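Play kitchen corner opens at the Skallow toy library

Families who stop by the Skallow toy library this October will find something new past the puzzle shelves. The play kitchen corner is finally open, and it's a beauty!

The toy library has lent out board games, trains and dress-up clothes for years, but pretend cooking always had to make do with a cardboard box of mixed dishes under the window. Kids played with it anyway, of course. They hauled it out onto the rug, served soup to everybody's grandparents and left the spoons in the train tunnel. A proper kitchen has been on the wish list for as long as Niamh Egan has been keeping the list, and this summer the money came together: $300 from the spring yard sale, plus a jar on the front desk that brought in another $223, much of it in quarters.

What it bought is a secondhand kitchen in pale wood with a white countertop, a black cooktop and a backsplash printed to look like subway tile. There's a range hood too, a big gray one with a chimney and a strip of printed controls, and a wooden spatula and spoon hang underneath it, right where a cook would want them.
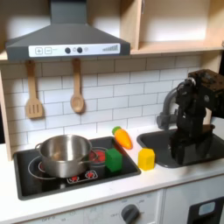
Pot on the burner, spatula and spoon within reach in the new kitchen corner.

Egan and Torben Brandes put the whole thing together over 3 evenings, working from a set of instructions with one page missing. Brandes leveled the base with folded cardboard on the first try and then went home for real shims. The result doesn't wobble, even with two chefs leaning on it at once.

The little touches are what win people over. The burners have flame symbols printed on the front edge of the cooktop, and the hood has plus and minus buttons that are begging to be pressed. The pot is shiny metal with a handle on each side, and it makes a very satisfying clang when a block gets dropped in from a height. (Parents of early risers, consider yourselves warned if you're thinking of getting one for home.)

As for the menu, anything goes. The food basket is still small, so the cooks have been borrowing from all over the room. Blocks have turned out to be the most popular ingredient by far. A green one is spinach or lime Jell-O depending on who's cooking, and yellow is nearly always cheese. One four-year-old spent most of a morning making what she called tower stew, a dish that has to be stacked before it can be eaten. Her younger brother ate his share very politely and asked for ketchup.

Real pretend food is in the mix too, if that makes sense. The plastic carrot is in heavy demand and has been boiled, fried, fed to a stuffed rabbit and mailed to somebody's aunt. Egan would love to see it get some company. She's hoping for bread, eggs, fruit and anything else that can survive being stepped on.
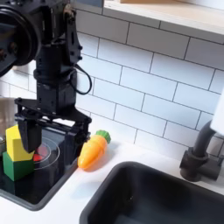
Lorraine Sedgwick thinks the blocks should stay on the menu no matter how much play food comes in. Her grandson has two drawers of plastic groceries at home, she said, and he still came over to her with a block on a plate and told her it was lasagna, careful, it's hot. She'd hate to see the corner get so well stocked that they stop making things up.

Egan laughed at that and promised the blocks aren't going anywhere. They do go back in their tub at closing time, though, along with whatever has been left in the pot, and kids are welcome to help with the tidying. Some of them like that part as much as the cooking! The favorite job is hanging the spatula and spoon back up.

The corner is open whenever the toy library is, from 9 a.m. until noon and again after school until 5:30. Up to 7 children can play there at a time, which sounds like a lot for one cooktop, but there's also a low table next to it for the restaurant customers. Little ones need a grown-up close by. The kitchen itself can't be checked out, but a smaller take-home box with dishes and a tablecloth can be borrowed for two weeks on a regular family card.

Donations of clean play food, kid-sized aprons and small unbreakable plates can be dropped off at the front desk during opening hours. Please skip anything with batteries, and anything small enough to fit in a toddler's mouth. Brandes is also looking for a scrap of wood in a light color to make a menu board, and a person with nice handwriting to letter it.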